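The 15-day reset: what you get for your money

2018-10-14

Several of you have written in to ask about the Drendow plan, which has been doing the rounds since the leaflets went out in Ranbridge and Lornden at the end of the summer. I said I would read the booklet properly before giving an opinion. I have now read it twice, and followed the eating part for the full 15 days, and I remain unpersuaded.

The claim on the cover is that you can "reset your metabolism" in just over a fortnight. I looked for the page where they say what a metabolism being reset would look like and how you would know it had happened. There isn't one. There is a questionnaire on page 4 that asks whether you ever feel tired in the afternoon (yes), whether you sometimes eat when you aren't hungry (yes) and whether your clothes feel tighter than they used to. If you tick two or more, your metabolism needs resetting. I have yet to meet a grown adult who would tick fewer than two.

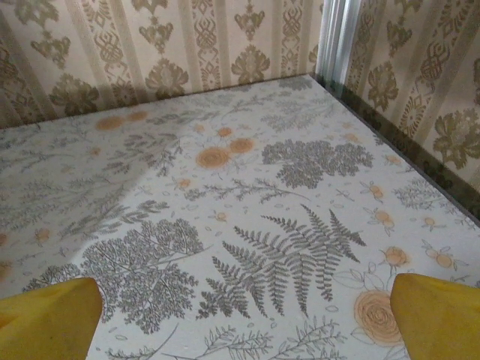 Fern and flower print, with wallpaper behind.

The plan itself runs like this. Breakfast is a shake. Lunch is a shake. Dinner is a plate of vegetables with a piece of fish or chicken, and no bread, rice, pasta or potatoes. Snacks are allowed if they come from a list, and the list is celery, cucumber and Drendow's own bar. For most people that adds up to a good deal less food than they normally eat. On a diet that small, weight comes off, and I don't doubt the people in the leaflet who say it did. I lost a bit myself. I also put most of it back on over the next week and a half, after two normal dinners and a family birthday.

Losing weight quickly at the start is old news. Cut out starchy food and your body lets go of the water it stores along with it. The scales drop in the first few days and you feel very pleased with yourself, and then they slow down. The booklet calls the slow part "the plateau of adjustment" and suggests you buy the booster sachets.

What bothered me more was the exercise section. It is half a page long. It tells you to walk for 16 minutes after your evening meal – not 15, not 20 – and gives no reason for the number. I asked Themba Zulu, who took the circuits class at Mabuza for years and has put up with a lot of my questions, whether he had ever come across it. He hadn't. His view was that a walk after dinner is a good idea, that half an hour is a better one, and that anybody living on shakes should go easy on anything harder until they are eating properly again. He would also like people to do something for their legs and back twice a week, even if it's only getting up and down from a chair.

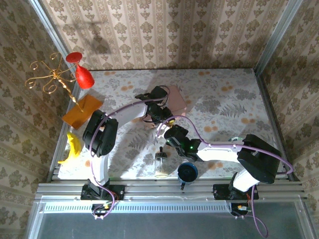

Then there is the 600 rule. No meal may go over 600 calories, and you are told to "bank" what you don't use. I tried to follow this and gave up on day six, when by my reading I had banked enough for a very large curry and couldn't find anything in the booklet to say I shouldn't have it. I wrote to the address on the back to ask. The reply thanked me for my interest and gave me a discount code.

The leaflet also says 3,000 people have finished the plan. Perhaps they have. It doesn't say how many started, or how any of them were getting on six months later, and those are the two things I would want to know before spending money. A list of finishers tells you about the people who liked it enough to finish. 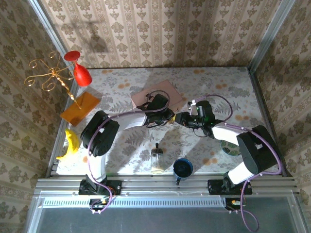
To be fair to them, a few bits are decent. The soups at the back are good, especially the leek one, which I have made again since. The advice to put your fork down between mouthfuls is older than I am but does slow you down. And if a start date on the calendar is what gets you cooking vegetables in October, I can see the use of it.

But you can have all of that without the shakes. Eat a proper breakfast, cook more of your own dinners, walk when you can and give it months. If you take regular medicine, are pregnant, or have diabetes, please speak to your GP or the practice nurse before trying any plan that swaps meals for drinks. The booklet does mention this, in very small print, inside the back cover.

If you have done the Drendow plan and kept the weight off for longer than a few weeks, write and tell me, and I will print it. I would like to hear from people who stopped halfway as well.

Next time: magnesium sprays, and whether rubbing one on your calves does anything at all.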